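Varneck stone soap – 500 ml refill bottle

I started making this soap for my own bathroom, and then my sister wanted some, and then her neighbours did, and now it's the thing I sell most of! It's a mild liquid cleaner for stone worktops, vanity tops and the basins set into them. No vinegar, no lemon, no bleach. Stone really doesn't like acid, and I learnt that the expensive way with a jar of homemade descaler and a very nice windowsill.

One bottle holds 500 ml. You use a capful in a small bowl of warm water, wipe it on with a soft cloth, wipe it off with a second cloth and leave it alone. It smells faintly of rosemary, which goes off in a few minutes.

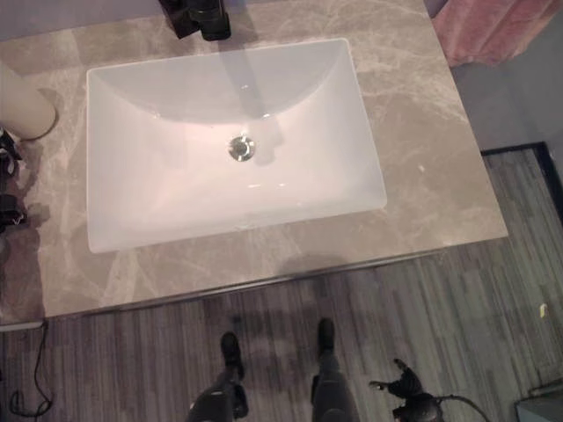

Limescale is the question I get asked most, so let me be straight about it – this soap won't shift it. If you've got a thick white crust, you want a scraper and some patience first. What the soap does well is the daily film of toothpaste, hand cream and soap scum that makes polished stone look tired. Grey marble with pale veins hides that film beautifully until the light catches it, and a matte black tap hides nothing at all, so do the tap while the cloth's in your hand. Dry it straight after and you won't get spots.

It's fine on glazed basins, chrome wastes and painted woodwork. I wouldn't put it on oiled timber or bare limestone without trying a hidden corner first (under the soap dish is a good spot).

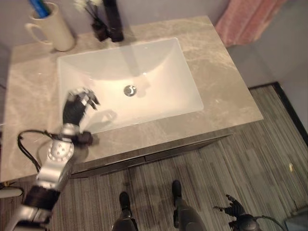

Grey marble top with a white undermount basin and dried flowers by the tap.

The scent used to be stronger. I changed it in July after a few of you wrote in, and batch 451 onwards is the gentler one. If you've still got an older bottle and loved it, sorry! I might do a small run again.

Cloths are sold separately. I stock the Plurier cotton ones, which wash well at 60, and please don't use fabric softener on them or they'll smear. Old towels cut into squares do the job too.
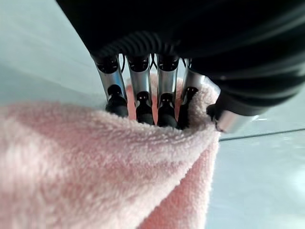 Soft pink fleece towel.

Product code: 536
Size: 500 ml
Batches per year: 68
Scent: light rosemary
Posted from: Rosudberg, Mondays and Thursdays

Refills come in a plain bottle with a screw cap, so keep your old pump. Any trouble with an order, write to me and I'll sort it out.

Kalliopi Perić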